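4.2 Fitting the memory

Caution: Disconnect the mains lead before opening the case.

1. Lay the tower on its side and remove the side panel.
2. Open the clips on the memory slots.
3. Line up the notch and press the module down evenly.

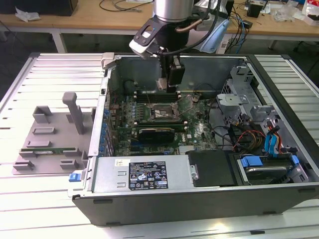 Memory goes in before the processor and cooler. With the CPU socket still open, as it is here, keep fingers and tools off the bare pins. The graphics card can stay seated during this step.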